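Ivone Godoy says a tray can fix a messy jewelry habit. I have owned three of them, and I came to her Wednesday talk in Brunley expecting to be sold a fourth.

"A tray is a decision," she told me afterward. I asked what that meant. She laughed and tried again. "It means you put the bracelet in the same place every night. If you don't, you own a tray and a mess."

Godoy charges $20 for a two-hour session on sorting small things, and she insists on doing it at home, on a table with a cloth over it. Beads don't roll as far on fabric, she says. That much I believe.

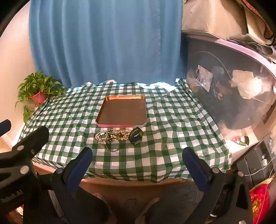
Her first rule is that everything comes out and gets laid beside the tray, and only what you wore this month goes in. Long bead necklaces are her least favorite. "They tangle if you look at them. Hang them up."

So why a tray at all, and why not a drawer? "You forget what's in a drawer." I pointed out that people also forget what's in plain sight, and that open trays collect dust, receipts and keys. She granted me the receipts.

Josué Lacerda, who took the session in April, is still using his. "Mostly," he said. His watch goes in. His keys do too, against the rules.

Godoy wouldn't guess how many of her clients keep it up. "I don't call them to check," she said.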